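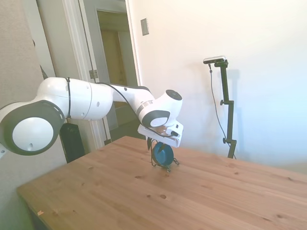
White arm over a light pine table.

Plulolden show listings – readme

This is my running collection of episode listings for shows made by social video apps. I started it last April when I wanted to look up when a talk show had moved from one app to another and couldn't find the date anywhere. So I began writing them down, and now there are 3,529 episodes in the file and I can't seem to stop!

What's in it

There are 2 tables. The big one is episodes.csv, with one row per episode: show title, app, the day it went up, running time in seconds, and whether it went out live or was posted later. The small one is shows.csv, which has one row per show and a notes column where I ramble a bit. They join on show_id.

The apps covered so far are Zandance, Kurup and Dreden. Zandance has the most rows by a long way (it puts out a sports chat show every morning, plus a cooking thing I've grown very fond of). Kurup is mostly live quiz shows. Dreden only has 13 shows, but some of them run for ages.

Where it comes from

I read the public show pages and type up or paste what's there. Viewer numbers are left out on purpose – each app counts a "view" its own way, and I got tired of people lining them up side by side. If you want them, you'll have to collect them yourself.

Things to watch for

Running times on Kurup include the waiting screen before the host comes on, so live episodes look longer than they are. I haven't fixed this.

Zandance renamed a bunch of shows over the summer. I kept the old title in old_title and put the new one in title. A few shows swapped names with each other, which was a fun evening for me.

There are 200 rows with no date. Those are Dreden episodes that were taken down and put back up, and the page only shows the newer date, so I left the field blank. Please don't fill it in with a guess and send it back to me.

Times are Eastern. All of them, I hope.

Using it

Do what you like with it, school projects and newsletters included. A mention of Plulolden would be nice. If you spot a wrong row, open an issue with the show_id and a link to the page and I'll get to it, usually on a weekend.

Last update: 9th November. Added the new Kurup quiz season and cleaned up some double spaces in titles. Still to do – guest names, which are a mess, and the short clips, if I decide they count as episodes.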